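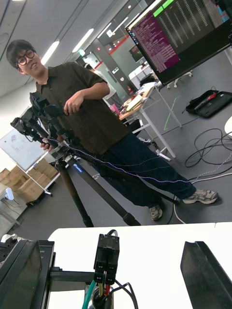

Petek 警犬车载舱 K2 型

适用于巡逻车后排的单犬运输舱，替换原车后座安装，不改动车身结构。供公安、海关、监狱系统及持证安保单位采购，不面向个人零售。

产品编号：2809
供货状态：现货，四月批次
单价：1,431 欧元（不含税，不含安装）

产品说明

K2 型在上一代基础上加厚了舱体侧壁，四角增加缓冲垫。舱底铺可拆洗防滑胶垫，犬只在急刹或侧向碰撞时不易滑动。舱门向车辆右侧开启，左开门需在下单时注明，交货期另计。

前隔板带推拉窗，驾驶员可在座位上开合。窗口关闭后有机械锁止，犬只从舱内无法推开。

规格

舱体材质：铝合金，内壁喷涂
净重：28 公斤
外部长度：116 厘米
供电：12 伏，接车辆辅助电路
颜色：灰、黑
固定方式：原车座椅螺栓孔位，四点固定

温度报警

舱内装有两个温度探头。任一探头读数超过设定值，系统会依次启动风扇、降下后窗、鸣响喇叭，并向训导员随身的接收器发出信号。设定值由单位管理员修改，训导员本人只能查看。车辆熄火后报警系统继续由备用电池供电。

报警系统不能代替人工检查。犬只单独留在车内时，请按本单位规定的间隔查看。

随货附件

防滑胶垫一张
接收器一个，含充电座
固定螺栓及垫片一套
安装说明（中文、英文）

遥控开门模块需另购，型号 Ester，与 K2 及上一代 K1 通用。

安装

建议由 Borance 授权网点安装，工时半天。自行安装的单位请在通电前核对线束颜色，接反会烧毁控制盒，此类损坏不在保修范围内。装有原厂侧气帘的车型，请先来函确认舱体与气帘的间距。

事故后的处理

车辆发生碰撞后，无论舱体外观有无变形，都应停用并送检。重点检查四个固定点、门锁和前隔板。固定螺栓为一次性零件，拆下后须更换新件。检验合格的舱体会贴新的检验标签，旧标签作废。

保修

舱体五年，电子部件两年，胶垫不保修。保修期自验收单签字之日起算。

常见问题

可以放两只犬吗？
不可以。双犬需求请选 K4 型。

后排还能坐人吗？
不能。K2 占用整个后排。需要保留一个座位的单位可询问窄体版，目前只做黑色。

胶垫能用高压水枪冲吗？
可以，取出后冲洗，晾干再放回。

订购与咨询

Wetia 特种车辆装备，销售部 Anel Buthelezi
安装与售后：Annag Pringle
星期日不办理发货。批量采购请随函附车型清单和年款。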